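Grusorbridge lanza un servicio integrado de calendarios y agendas corporativas para empresas medianas

Cuevas, noviembre. Grusorbridge, grupo dedicado a la publicidad y los artículos promocionales, anuncia la puesta en marcha de Lusix, su nuevo servicio de calendarios, agendas y material impreso personalizado. La oferta se dirige a empresas medianas que hasta ahora debían contratar por separado el diseño, la impresión y la distribución de sus campañas de fin de año.

El servicio se prestará desde las oficinas del grupo en Cuevas y contará con la capacidad de impresión de Cukesov, filial incorporada durante el pasado ejercicio. El catálogo inicial comprende 45 modelos de calendario de pared y de sobremesa, con una tirada mínima de 100 ejemplares por referencia.
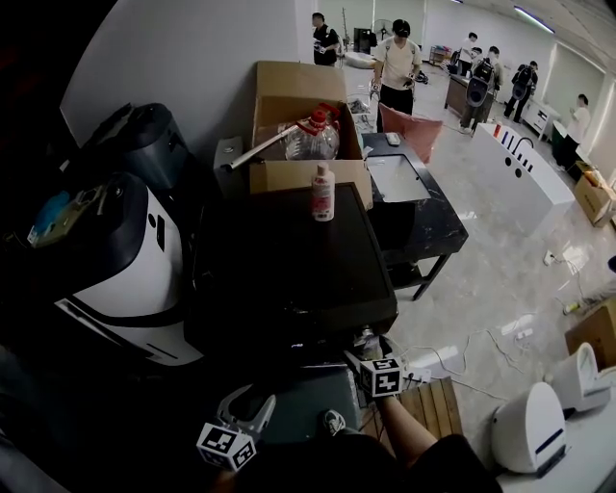
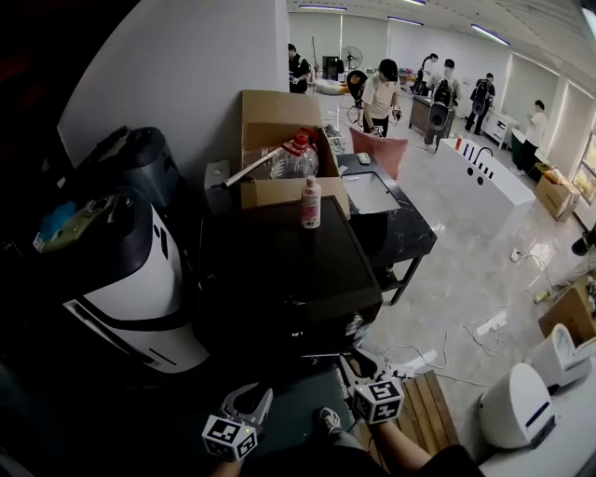 Redacción: Departamento de Comunicación
Responsable de prensa, Grusorbridge

Los clientes de Lusix dispondrán de un único interlocutor durante todo el proceso, desde la aprobación de las pruebas de color hasta la entrega en los domicilios indicados. Las pruebas se remitirán en formato digital y, previa solicitud, también en papel.

En la fase piloto, desarrollada con 60 empresas de los sectores de la alimentación, el transporte y los servicios profesionales, se entregaron 3560 agendas personalizadas. A partir de las observaciones recibidas, el grupo ha ampliado la gama de encuadernaciones y ha incorporado una versión bilingüe del planificador anual.

Los pedidos para la próxima campaña se admitirán hasta mediados de diciembre. Las condiciones de contratación, las tarifas y las muestras pueden solicitarse en el departamento comercial de Grusorbridge, en horario de 9.00 a 17.00.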